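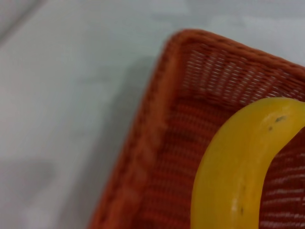 Plevbridge, April 21, 2024

Section 2. Setting up your share shelf

Members of the Bunham bread and vegetable scheme collect from an unstaffed shelf in the shop porch. Read this section before your first collection. If you have used the old Hikberg shelf, the door code works the same way but the labels do not.

You will need: your four-digit code, your member number and a basket or bag of your own. Any shape will do. A woven basket with straight sides stands better on the shelf than a soft bag.

1. Enter the code on the keypad and wait for the click. Pull the door towards you.

2. Find the label with your member number. Numbers up to 44 are on the left-hand shelves, the rest on the right.

3. Check the slip on your share. A green slip means a full share, a white slip a half share.

4. Move the contents into your own basket. Put potatoes and roots in first, then bread, then leaves.

5. Leave the crate on its shelf, label facing out.

6. Sign the sheet and shut the door until it clicks again.

Note: The keypad locks for 2 minutes after three wrong codes. Pressing more keys starts the wait again.

Note: Eggs are kept in the low cupboard, not with the shares. Take them only if your slip has an E on it.

Caution: No crate should hold more than 1000 grams of soft fruit. If yours is heavier, tell the shop so it can be packed in two.

Caution: Do not prop the door open while you load a car. The porch has its own cooler and it will run without stopping.

Changing your code

Hold down the star key and enter the setting number, 3686. Type your old code, then the new one twice. A long tone means the change has been saved – a short one means you need to start again. The shop does not keep a list of codes, so write yours down at home.

If something is missing

Write it on the sheet next to your name and ring Gerrit Visser at the shop before closing time. Missing items are added to the following share. For shares sent on to the Rai collection point, see Section 3.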